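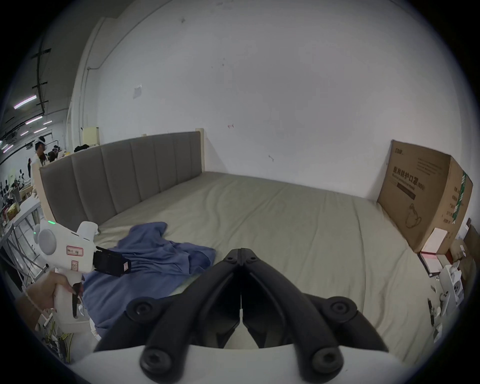

Re: [plultix-dev] Tracker loses pose in the bed set

Date: Aug 25, 2018
List: plultix-dev

On the list, Corkbridge wrote:

> We ran the bed set through Plultix with the default config. Out of 80
> takes, 27 come back with a jump in the wrist pose, mostly when the
> gripper is low over the mattress. The jump is always within a second
> or so of the other gripper coming into view. We tried raising the
> feature count and it made no difference apart from making it slower.
> Is this a calibration problem? The same two units were fine on the
> desk takes in January.
>
> Also, can the mask be per take, or does it have to be per device?

I don't think it is calibration. If it were, the desk takes would drift as well, and you would see it in the residuals near the edge of the lens before anywhere else.

The bed is a hard case for the tracker. The sheet is plain and pale and so is the wall, so most of the usable corners sit on the headboard channels, the printing on the cardboard box at the right and whatever clutter the lens picks up through the gap at the left. The blue cloth gives plenty of corners too, but it is bunched up and gets moved, so they are the wrong ones to keep. Then the second gripper comes in on the left with a hand on it, and it has a round white disc, a label with handwriting on it and a green LED. All of that is sharp and close to the lens. The tracker picks it up, finds it agrees with itself very well, and votes for it over the background. Raising the feature count just gives it more of the same.

What I would try, in this order:

1. Turn on the dynamic mask (mask.dynamic = true). It is off by default on the 2.x branch. The static mask only covers your own fingers and the white body at the bottom.

2. Set mask.grow to 15. The default is too tight for a hand and the edge of the sleeve or cable next to it leaks through.

3. Lower track.near_weight. Anything nearer than the mattress should count for very little in this set.

4. Leave the feature count where it was.

If you still get jumps after that, look at the headboard. The channels repeat, and the matcher can slide along by one channel without the error going up much. You can tell this from the other fault because the pose moves sideways by the same amount every time. The fix is to switch on the guided match – it uses the IMU to narrow the search – and it costs you a bit of speed.

I would also drop features on people in the background. They are small at that distance and won't cause a jump alone, but the map gets saved and reused, and you don't want somebody walking about in it.

On your other question, the mask can be per take. Put a mask.yaml in the take folder and it overrides the device one. The Piras exporter doesn't copy it across yet, so keep your originals. There is an open ticket.

Could you put two or three of the bad takes on the Teltus share, with the IMU log? Uncut if possible, as the tracker needs the first 30 frames to settle and trimmed takes behave differently.

> We tried raising the feature count

Which build was this on? There was a bug where values over the limit were ignored without a warning.

--
plultix-dev mailing list
To unsubscribe, send a blank message with "unsubscribe" as the subject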